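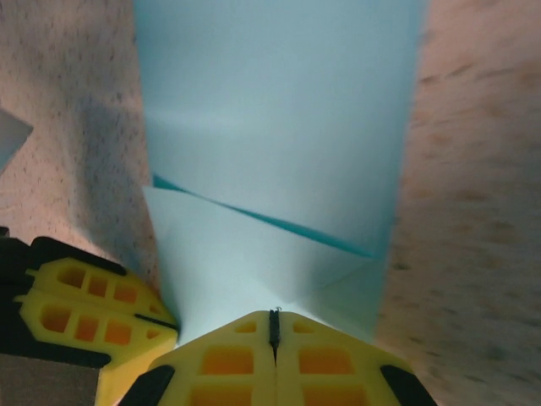
Two arms for the price of a ute service

Print this page | E-mail this page

March 2024
By Pei-shan Liu

Last updated: April

The owner of Powell Bench Automation does not much like the word "kit". He has been selling two-armed bench cells to schools, small labs and packing rooms for 4 years, and he says the word makes people expect a bag of screws.

"It comes on a pallet and it's mostly together," he said. "You bolt the mounting plates to the rail, plug in each base and check you've got a light. Then you run the calibration. If you've had to drill something, you've gone wrong."

The cell on offer this year is called the Liditz. It replaces the Bramow, a single-arm model that many of his customers still run. I asked what had been wrong with it.

"Nothing was wrong with it. People kept asking it to do things you need two hands for. You can pick and place all day with one arm. You can't hold a flap down and pull the other side across, unless you build a jig, and then every new job is a new jig."

Folding is the job he shows visitors first. Paper, thin plastic and light cloth are all awkward for a machine, he said, as none of them keeps its shape when it is picked up. Boxes and bottles are easier to sell with, but he thinks buyers learn less from them.

"Anyone can make a demo with a block. I'd sooner they saw it have a go at something floppy and asked me hard questions about it."

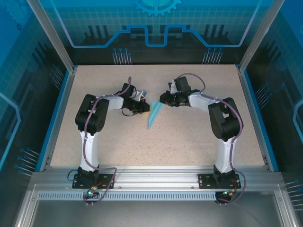 Most of the hard questions are about the fingers. The Liditz is sold with soft ones that give a little when they close, and he calls them the part he has changed most often. Early sets gripped well but marked thin sheets, and a stiffer set after that let them slip. The two grippers also have to be able to work very close together, nearly touching over a small blue piece in the middle of the table, and the software has to keep them from knocking. "That gap is where you lose your fingers," he said. "A customer sets the limits too loose, the tips meet, and I get an e-mail." A spare pair is packed with every cell, and further pairs are sold separately.

The cables get questions as well. They run along the outside of the arms, with slack left in a loop at the wrist, and some buyers ask why they aren't hidden inside. He said it came down to repairs. A cable on the outside can be swapped at the bench by whoever is on shift, and a school technician can see which one has been rubbing.

I asked who should not buy one. He took a while to answer.

"Someone with a fast line. It's not quick and I don't pretend it is. If you're doing 2,000 of the same carton before lunch, go and buy a proper folding machine. This is for short runs and for people who are learning."

He is just as blunt about the software, which is called Stokus. A new user can teach a simple move by guiding the arms by hand and saving the points. Anything that depends on the material, such as knowing whether a corner has been caught, takes a good deal more work, and he tells buyers to allow 2 days before they try their own job on it. The manual has been rewritten for this model. He admits the old one skipped steps.

Training is done over video calls, and a customer who gets stuck can send through a log file. Replies come from him or from the one other person in the workshop. Larger suppliers offer a help line with longer hours, and he said he has lost sales over that.

The panels around the table are printed to order, and the standard set has a cog and circuit pattern on blue. Schools like it, he said. Labs tend to ask for plain.

Delivery is running at 7 weeks. He would like to get that down but will not promise it, as the joint housings come from one maker and arrive when they arrive. Bramow owners can trade in their arm against the new cell if the base motor is still sound, and he will keep stocking parts for the older model.

"I'm not going to strand anybody," he said. "Send me a photo of the plate on the base and I'll tell you what I've got on the shelf."

Print this page | E-mail this page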